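3. The Bench Layout and the Parts Fixture

Most studies of desktop repair start with the hands of the technician. We wanted to start one step earlier, with the question of where the parts sit before anyone picks them up. When we visited refurbishing shops at the beginning of the project, we kept seeing the same thing: a tower on its side, a drive balanced on the power supply, a processor face up on a folded cloth, and a memory module somewhere under the invoice. People who do this work every day are wonderfully good at it, and they still spend a surprising amount of their time looking for things they put down a minute ago.

The Gurnano project grew out of that observation. It is a study of how a small desktop computer can be taken apart and built up again from a bench where every loose part has one place, and where that place already tells you something about the part. The refurbishing workshop in Gatville, which passes on 3,000 machines a year to schools and libraries, let us watch its staff at work and talk with them at length. Much of what follows comes from those conversations, and from a long and very happy July of printing, filing and reprinting.

3.1 The case on its side

We settled early on an ordinary black tower, laid flat with the side panel off. This is how nearly all the people we watched prefer to work. With the case down, the motherboard becomes a floor instead of a wall, and a processor can be lowered into its socket without fighting gravity. The memory slots are easy to reach as well, and small screws tend to stay where they fall, which anyone who has shaken a case upside down over a carpet will appreciate.

The bench top is slatted. We had worried that the grooves would swallow screws, and now and then they do, but a slatted top has one great strength: things can be fixed to it wherever you like. We could shift the fixture by a finger's width and try again, and we did so more times than we care to report.

3.2 The fixture

The fixture is our favorite part of the whole study. Ragnheiður Oddsson drew the first version after an afternoon with the Gatville staff, and her idea was simple and, we think, lovely. A parts tray should look a little like the machine the parts go into. The storage place for the processor should be square and shallow, the places for memory should be long and narrow, and the hard drive should be held up in its caddy so that it can be gripped without prying. Someone who has never opened a computer can look at such a tray and guess where a part belongs.

We call this a map tray, as opposed to a bin tray, where each compartment is only a hole of convenient size. Bin trays are quick to make and they hold plenty. Their weakness shows when a part is missing, as an empty bin looks much like any other empty bin. On a map tray, an empty memory channel is easy to name at a glance – you see the slot, and you know what should be lying in it. Figure 3 shows the tray and the open tower.

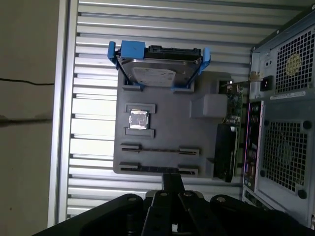
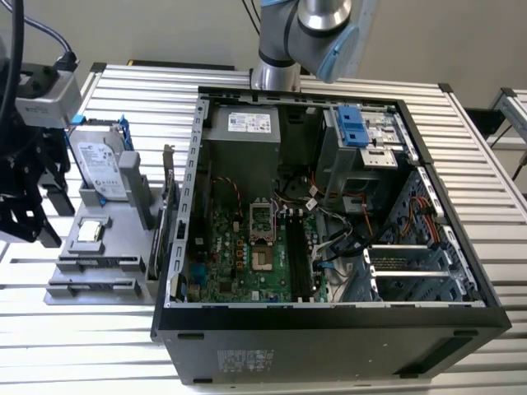
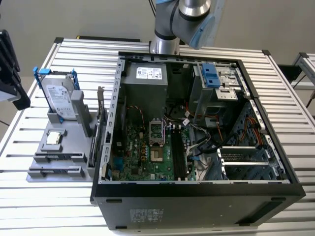

Figure 3. The parts fixture, with hard drive and processor in their places (all three views), and the open tower with its processor socket empty (second and third views).

The design went through 7 printed versions. The first, known to everyone as Tikidby after the street where we bought the filament, had walls so tight around the processor that lifting it out took a fingernail and a good deal of patience. A processor wants to be held by its edges and never touched underneath, so later versions gave it more air on two sides. The change sounds tiny. It made a huge difference to how calm people felt when reaching for the chip, and several of them told us so without being asked.

The drive gave us a different kind of trouble. A hard drive is the heaviest thing on the tray by far, and in the early versions it would lean, slowly, until it rested on its neighbor. We first tried a deeper pocket, which held it well but hid too much of the caddy. What worked better was to support the caddy from below with short blocks and leave the top free. The drive can then be taken by the same parts of the caddy that a technician would use when pulling it from a case, and the motion learned at the tray carries straight over to the machine.

3.3 Where the fixture should stand

We tried the fixture in three positions: in front of the case, to its right, and to its left. In front seemed the obvious choice, and it was the one we liked least. Sleeves dragged over the parts on the way to the motherboard, and the tray had to be pushed aside whenever someone leaned in to seat a connector. The right side was better for reaching but put the tray next to the cables, which spring out when they are let go.

The left side won. A part can travel a short way sideways over the wall of the case and down to the board, and the cables stay clear of the tray. We asked 20 people to rank the positions after trying each of them, and the left side was the most popular choice, also among those who had expected to prefer the front. Two left-handed participants liked it as well, although they turned their stools a little toward the tray before starting.

3.4 Order of work

The order in which parts are returned to the case follows the practice at Gatville. The processor goes in first, while there is still plenty of room for the fingers, and its retention bracket is closed over it. Memory follows, then the expansion card, and the drive comes last with its cables. Baldursdóttir, the training handbook used in the workshop and named after its first editor, gives the same order but places the drive before the card. We tested both and found little to separate them in ease of use. We kept the drive for last because its cables otherwise lie across the slots just when a clear view is most welcome.

Taking the machine apart runs the other way, and this is where the map tray gave us the most pleasure to watch. As each part comes out, the tray fills up, and by the end it reads like a small copy of the computer beside it.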